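Speaker notes - "Setting out a play kitchen counter"
Clem McAlister, afternoon session, 16 slides

## Slide 1 - Start with the counter

Say hello, say where I work (Tautahi play center, the room with the real counter). Ask who has a toy kitchen at work and who uses a regular one. Wait for hands.

Main point for the first few minutes: what goes out on the counter decides what kids do with it. We used to put out the whole bin, 67 pieces of play food. Most of it ended up on the floor and the cooking lasted as long as the dumping did.

Now we put out a board, a tray and a plate, plus a little fruit. The board goes in front and the tray goes behind it. The slice is on the board, and the lime and lemon wait on the tray at the left end, next to the blue plate.
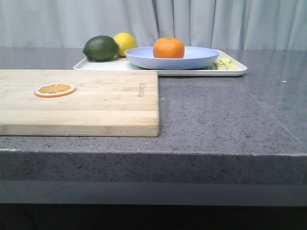 ## Slide 2 - Why a tray

- A tray with a rim gives things a place to go back to. Kids learn it faster than a labeled shelf.
- White is good. Color shows up against it, and so does dirt.
- Keep the tray at the back. If it sits in front, they reach over it and sleeves drag things off.
- Question I always get: does it have to match the board? No.

Mention the Casberg sets here, but only if someone asks about buying. Their trays stack. The Javeo ones don't, and we sent ours back in June.

## Slide 3 - One thing on the board

This is the slide to slow down on. Give the board a single piece to begin with. We use the flat orange slice because it already looks cut, so the talk goes straight to serving it or sharing it. Leave plenty of bare board on every side. 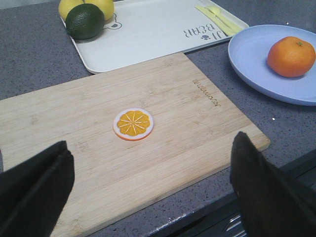
Three-year-olds will usually pick the piece up and move it to a plate without being asked. Older ones want to know where the rest of the orange went. Let them answer that themselves - the answers are worth writing down.

Read the bit from the Tutow room notebook, the one with the soup. Keep it short.

## Slide 4 - Cleaning up

Wipe the board along the grain and dry it standing up. Toy fruit goes back on the tray first, then the plate. Our group of 9 can do this in more than one order, and I don't correct them.

Speckled counters hide crumbs, so run a hand over the surface before closing up.

Drink some water. Then slide 5, storage bins.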